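Conserver la correspondance familiale : quelques principes retenus

Publié le 22 avril

Le présent carnet rend compte, depuis son ouverture, du classement d'un fonds de correspondance familiale constitué sur deux générations. Ce fonds comprend 186 lettres, auxquelles s'ajoutent des cartes, des enveloppes orphelines et un registre de dépenses tenu dans la maison de Kasov. Il convenait d'exposer les règles qui ont guidé ce travail, plusieurs lecteurs ayant fait part de situations comparables.

Le premier principe est le respect de l'ordre d'origine. Les lettres nous sont parvenues en liasses, nouées par expéditeur et non par année. La tentation de tout reprendre dans l'ordre chronologique a été écartée. Une liasse porte en elle-même une information : elle indique ce que le destinataire souhaitait relire ensemble. Un inventaire séparé, établi par date, permet de retrouver une pièce sans défaire l'ensemble auquel elle appartient.

Le deuxième principe concerne les interventions sur le papier. Aucun ruban adhésif n'est employé, même pour une déchirure franche. Les agrafes et les trombones sont retirés à plat, en soutenant la feuille. Les cotes sont portées au crayon graphite tendre, au verso, dans l'angle inférieur. Les lettres pliées sont ouvertes lentement et laissées au repos avant d'être glissées dans leur chemise. Lorsque la pliure menace de céder, la feuille demeure dans l'état où elle a été trouvée.

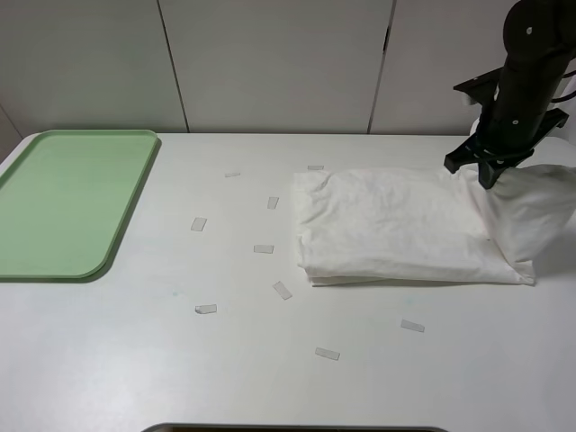 Faut-il conserver les enveloppes avec les lettres ?

Les enveloppes sont conservées dans la même chemise que la lettre correspondante, à la suite de celle-ci et sous la même cote. Le cachet postal supplée souvent l'absence de date, et l'adresse permet de suivre les déménagements de la famille, notamment entre Kasov et Drunduvano. Les enveloppes sans lettre forment une série distincte, placée en fin de fonds.

S'agissant du conditionnement, le choix s'est porté sur des chemises de papier sans acide, rangées debout dans des boîtes de carton de conservation. Les pochettes de plastique souple vendues pour les classeurs de bureau ont été exclues. Les boîtes sont tenues à l'écart des murs extérieurs, dans une pièce de vie où la température varie peu. La cave et le grenier sont à proscrire, quelle que soit la qualité des boîtes.

La transcription constitue la partie la plus longue de l'entreprise. L'orthographe des auteurs est maintenue, les abréviations sont développées entre crochets et les passages illisibles signalés comme tels. Le toponyme « Vik », fréquent dans les lettres de Drunduvano, n'a pas encore été identifié avec certitude ; il est reproduit sans commentaire. Les transcriptions achevées représentent à ce jour presque 2 000 lignes.

La série de Drunduvano sera reprise en septembre, à commencer par la liasse dite de Zuseo, dont l'encre a fortement pâli et qui devra être lue à la lumière rasante. L'inventaire par date sera mis en ligne sur ce carnet dès que la relecture en sera terminée.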